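How to read a masterplan before you respond to the consultation

Most people meet a masterplan for the first time on a display board, with someone in a lanyard standing next to it. The board shows trees at full height, a tram that has no funding and a square full of people eating lunch. You then get a feedback form asking whether you "support the vision". I'd suggest you leave the form alone for an evening and do the following first.

Step 1. Get the real document

The boards are a summary of a summary. Ask for the masterplan report, the phasing plan and the transport assessment. They are usually on the council's planning pages, in a long list of files with unhelpful titles. If you can't find them, email the planning officer and ask for the links. The developer's own website will have the nice pictures and very little else.

Open the phasing plan before anything else. It is normally near the back.

Step 2. Find the red line

Every plan has a boundary, drawn in red. Things inside it are part of the proposal. Things outside it are somebody else's problem, however prettily they are coloured in. I have seen a riverside park used as the main selling point of a scheme when the whole park sat outside the line. Print the page and go over the boundary with a thick pen. Then cross out every promised benefit that falls on the wrong side.
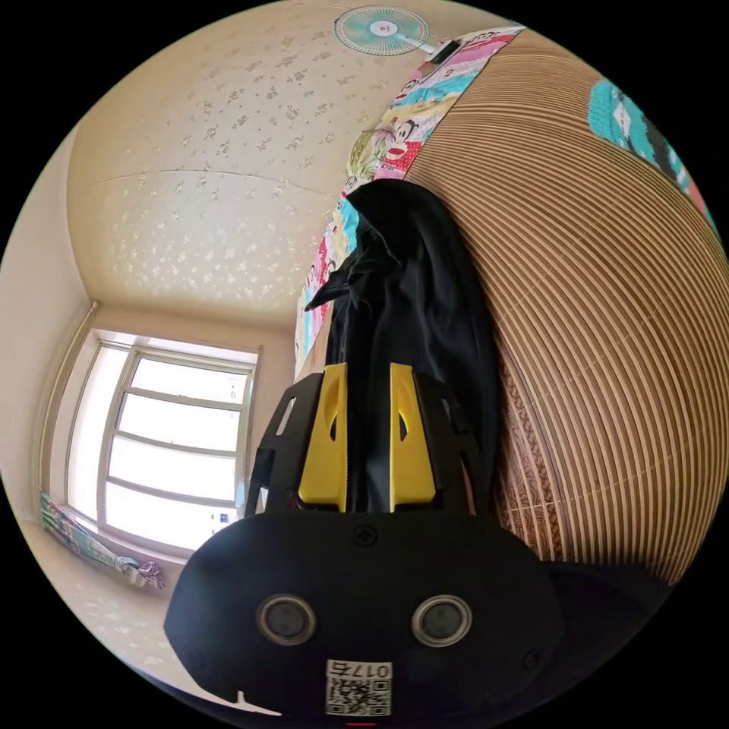

Do the same with roads and stations. A dotted line marked "potential future link" commits the developer to nothing. If there is no named body paying for it and no phase attached to it, treat it as decoration.

Step 3. Sort the verbs

Go through the text and mark each promise by its verb. "Will" and "shall" go in one pile. "Could", "may", "aims to", "has the potential to" and "is envisaged as" go in the other. Be strict. "Will seek to provide" belongs in the second pile, whatever its first word is.

When I did this with the Jiltel Quarter report, I marked up 100 promises and found 16 in the first pile. Two of those were about bin stores. The school, the health centre and the covered market were all "envisaged".

Step 4. Check what comes first

Look at what is built in phase one and what is left to the last phase. Flats and offices tend to come early. Libraries, play areas and bridges drift towards the end, when the market may have changed and the firm may have sold up. Look for a trigger: a sentence saying that no more than a certain number of homes can be lived in until the school is open. If there isn't one, ask for one. It is the most useful sentence you can put in a response.

Step 5. Test the job numbers

Innovation districts live on job numbers. Find out whether the figure covers building work, whether it includes people moving from offices across town, and what floor space per worker has been assumed. The consultants on our local scheme, Lapiņa, had taken nearly 100 per cent occupancy from the day of opening. I have yet to see an office block manage that. Ask which tenants have signed. A "strong expression of interest" is not a lease.

Step 6. Walk it

Take the plan to the site at 8 in the morning on a Monday and walk the routes it describes. Time the "five-minute walk" to the station, including the crossings. Korkor Agyeman, who did this with me for the Vovatach site, brought her son's pushchair and had to turn back at a flight of steps that the plan showed as a gentle green slope. Write down what you find, with street names and times.
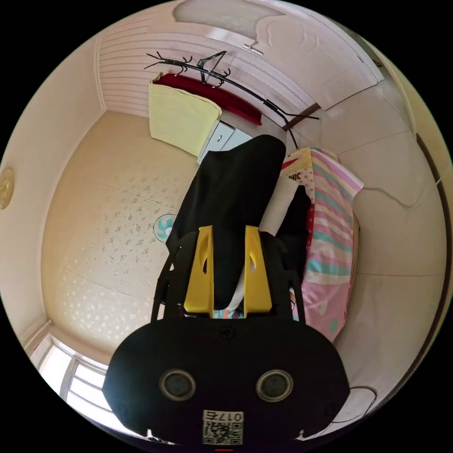
Step 7. Write the response

Keep it to two pages. Use the paragraph numbers from the report, so that the officer can find what you mean. Ask for conditions you can check later, with a phase or a trigger in each. Leave out your opinion of the architect.

Don't feel bound by the questions on the form. You can send a letter or an email, and it has to be considered just the same if it arrives before the closing date. Keep a copy, and ask for a receipt.

If you want other residents to use your notes, put them somewhere public. Our street newsletter, the Witness, printed ours over two issues in February, and several people borrowed whole paragraphs. Ask them to change the wording a bit, as identical letters are often counted together.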